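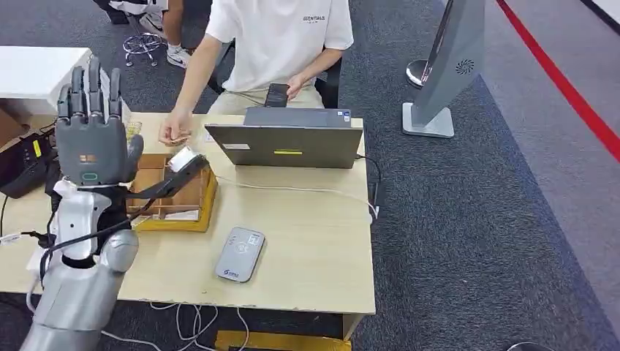 The subject of this week is the small printed item: the ticket, the label, the trading card, the bus timetable, the menu. In library language we say ephemera. Such items were made for a short use, and most catalogues were designed for books, so the two do not fit together very well. A practical difficulty comes first, before any theory, and it is that the small items move. They slide, they hide behind each other, they travel in somebody's sleeve. A wooden box divided into small cells, like the one on the desk with the yellow rim, is a good answer for pieces smaller than a playing card. The barcode scanner can rest across the top of such a box between two records, and then you always know which box you are working in. For larger pieces we use folders, and these come in Week 7.

Search this site: course notes Go

DESCRIBING SMALL PRINTED THINGS
Notes for Week 5, prepared by Oona Ojala
Please read before the Wednesday class.

1. What is an item, and what is a group

The first decision is the level of description. You can describe one by one, or you can describe the group and only list what is inside. In the Romaniuk collection, which we use for exercises the whole term, the donor kept the paper of one family shop in Nulldale. There are receipts, seed packets, letters from suppliers and a large quantity of labels for jam. To describe each jam label separately would take until August and help no reader. But the letters deserve each their own record, as they have names and dates and people ask for them.

A rule which I learned from my first supervisor, Lucie Thibodeau, is to ask what a reader would request at the counter. If the reader would say "the labels, please", you make one record. If the reader would say "the letter of the seed merchant", you make a record for this letter. The rule is not perfect. It supposes that you can guess the readers, and the readers change.

When you describe a group, always give:
- the title of the group, in square brackets if you composed it yourself
- the extent, in items or in centimetres of shelf
- the earliest and the latest date
- the order in which you found the things, if there was any order

2. Copying the text from the item

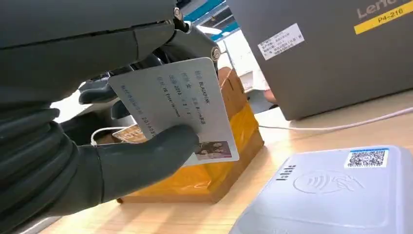
Transcription means to write what is printed, and no more than this. Students often want to improve. They correct a spelling, they complete a short form, they put a date in the modern way. Please resist. Copy capital letters as they are only if your manual asks for it, but keep the spelling always. Where two scripts appear together, record both. A card such as the white one with the blue and dark text carries the words "BLACKPINK" and "YG Entertainment" beside Chinese characters, and a record with only the English would lose half of the ways to find it. Numbers need the same care. On the same card there is "2016", and also a longer number beginning "201608". It is tempting to read the second as a year and a month. Maybe it is so, but maybe it is a product number, and until you have a second source you transcribe it in a note and leave the date field with the plain year and a question mark.

Exercise A. Take any printed item from your own pocket or kitchen. Transcribe all text from one side in the order in which it is printed. Change places with your neighbour and mark each place where the neighbour has improved something. You have 8 minutes.

3. Names

A name on a small item can be the name of the printer, the publisher, the performer, the seller or the owner of a brand. The item rarely tells which. In Kistik, the cataloguing program on the classroom computers, the role field is obligatory, and it will offer "author" as the first choice. Do not accept it only for the reason that it is first. For the Romaniuk labels the correct role is nearly always "printer", and for some 60 of them the printer is not named at all. Write "unidentified printer". Do not leave the field empty, as the program then copies the name from the previous record. Haris Dumitrescu lost one afternoon last year in this manner and has kindly permitted me to mention it.

4. Sorting before describing 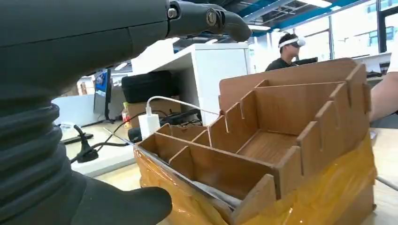

Sorting and describing are two different works and should not be done at the same moment. When you sort, you look quickly and decide only to which group the piece belongs. When you describe, you look slowly. If you mix them, you will find on the third day that your groups have changed their meaning, and the early records must be done again. I advise a physical place for every group from the beginning. It does not need to be expensive. A tiered organizer made of cardboard is quite enough, provided that you label the levels in pencil and that nothing stays in it for storage. Ordinary cardboard contains acid and in the course of years will make the paper brown. For permanent storage we order folders of the Dritora type, and Maritza Apaza at the supply desk has the order forms.

Keep one place for "I don't know". It will be full at the end of the first day. At the end of the second it is usually smaller, as you have meanwhile seen similar pieces. If it continues to grow, your groups are probably too narrow.

5. Physical description

Measure height first, then width, in millimetres. Measure the piece as it lies when you can read the main text. Give colour in everyday words: blue, cream, dark red. Mention
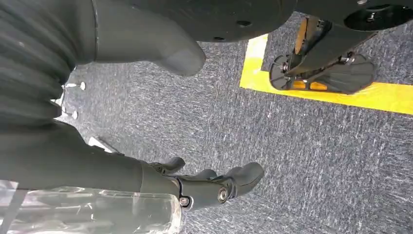 folds, tears, handwriting and glue, and say on which side. Do not guess the printing method unless you have taken the course of Aidan Quinlan, and also then with caution.

Food stays outside the reading room. Wash and dry your hands, and do not use gloves for paper, for with gloves you cannot feel the edge.

For next time: finish Exercise A at home if you did not finish, and bring your list of groups for the Romaniuk receipts (one page, handwritten is fine).

132 shares 7 comments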